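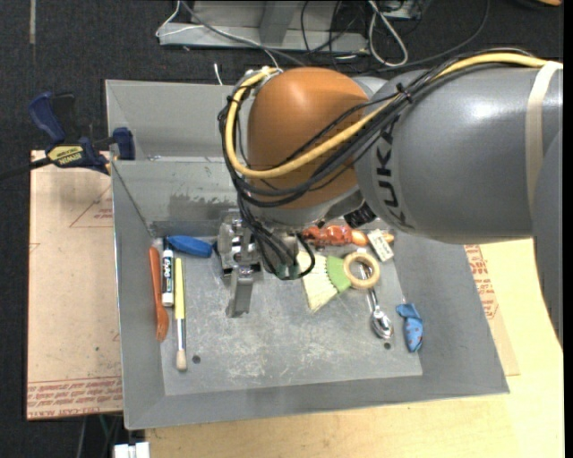
KUKA over the parts bin, current setup

Bench arm budget - what would you replace first?
Posted in: Buying and Planning

jbepari
Hi all, I'm putting together next year's equipment list for our little picking cell and I'd love some opinions before I send it up in December. The arm is staying, so please don't try to sell me a new one! What I'm trying to decide is whether the money goes into a new gripper, proper cable routing, or a real fixture for the bin. Right now the bin is held with an IRWIN clamp and the test items are a mix of stuff like a paintbrush, a spoon and an EXPO marker. I have a quote from Lovier for a gripper package at 2472 and that would eat most of what I've got.

okard_fan
Cables first, no question. You've got a whole tangle of thin black ones hanging down right in front of the wrist. One snag on the bin rim and you'll be pricing connectors instead of grippers. A dress pack kit from Plamorden ran me 300 and I put it on in an afternoon.

Arben B.
I'd go the other way. Tidy cables are nice, but a few more ties and an hour of your time gets you most of the way there for pocket change. The gripper is what decides what you can pick up. That spoon is lying partly under the ring of the hand brush, and I'd want to know how the Lovier fingers handle something like that before anything else goes on the list.

okard_fan
"A few more ties" is how people end up with a cable that's too tight when the wrist turns. Ask me how I know.

Arben B.
Fair, I've done that too - but it was my routing, and a kit wouldn't have saved me from it.

toolcrib_mel
Nobody's mentioned the bin? The floor of it is pretty scratched up already and it's sitting on a wood tabletop with one clamp that I can see. If it shifts even a little, your taught positions are junk. I paid 95 for a locating plate from Joshi and it's the best money I spent all year. Get that and then argue about the rest.

jbepari
Ok, the plate is going on the list, that's an easy one to get signed. Does the Joshi one need holes drilled in the table? I'm not sure I'm allowed.

toolcrib_mel
Four holes, yeah. They have a clamp-on version too but I haven't tried it.

Arben B.
Before you commit to that Lovier quote, ask if they do a loaner. Okard let me keep a demo gripper for 90 days and I sent it back without paying anything except shipping. Also check if the quote includes spare fingers, mine didn't.

jbepari
Just looked and nope, no spare fingers. Emailing them now. Leaning toward plate plus cable kit this round and a loaner gripper in the spring.

okard_fan
Good plan. Measure your longest cable with the wrist all the way over before you order the kit, they come in two lengths.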